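Workplace Tech and Automation > General chat
Thread: Anyone else's job turned into teaching the robots?

stinside_sal
Joined: February
Posts: 34

I did six years on pot wash and general cleaning at the Clolton site before this, so forgive me if I'm a bit giddy. Tuvasar, who run our kitchens and cleaning, are bringing in robot arms for the dull end of the work, and some of us have moved over to the demo team. You do ordinary chores with a gripper in each hand, it all gets recorded, and the arms learn from it. My first proper station was washing up and I love it! 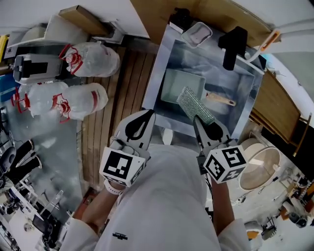

Green sponge, green pan, a gripper in each hand.

You have to learn your own hands again. I never knew how much of scrubbing a pan I did with my little finger until I lost the use of it. With two fingers a side you start planning: where the sponge goes, which way the handle points, what you'll put down first. My best day so far is 41 good runs and I was chuffed to bits.

Is anyone else doing this? What changed at your place?

mopbucket154

Glad you're enjoying it, but I'll be the grump. Our lot did the same and evening shifts went from five people to three. They called it redeployment. Two of them were redeployed to the job centre.

Châu Hầu

I'm on the same kind of team at Tô, nearly a year now. Mopbucket isn't wrong to worry, but it went differently for us. We got it in writing before the first recording that hours stayed the same, and the cleaners choose which chores go on the list. Wiping down went on. Anything with a customer standing there stayed off.

Sal, how are your wrists? Mine were murder the first month. Ask for swaps every 40 minutes or so and don't let them talk you out of it.

stinside_sal

Ooh, wrists, yes. Forearms more than wrists for me, up near the elbow. We swap on the hour but I'll ask about going shorter, thank you!

And mopbucket, that's rotten, I'm sorry. We've had a promise out loud and nothing on paper, so I'll be pushing for what they got at Tô. What I can tell you is how it feels day to day, and the big difference is being asked things.

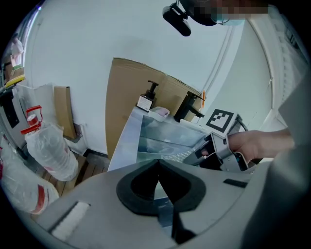 In six years on pot wash I wasn't asked my opinion once. Now there's an engineer wanting to know why I rinse before I scrub, or why I turn a pan round halfway, and she writes the answer down (and then argues with me about it, which is fair enough). We've got 3635 runs logged between us and a good few were binned because one of the cleaners said "you'd never do it like that".

mopbucket154

Being asked is nice. Being paid for it is nicer. Did your rate go up?

stinside_sal

A bit. One grade. Less than it should be, if you ask me.

Châu Hầu

Same here, one grade, and it took a lot of nagging. I'd say get the grade and the hours on the same bit of paper.

gripe_and_grip

Disagree with Châu about leaving the chore list to the cleaners. We tried it and everybody picked the jobs they hated, so the arms got the hardest stuff first and were hopeless at it. Start with something easy like moving cups. You can always add the horrible ones later.

Châu Hầu

The jobs people hate are the whole reason I'd want a robot! But yes, we did have a very bad spell with oven trays.

stinside_sal

Oven trays are on our list for next month. Tell me everything.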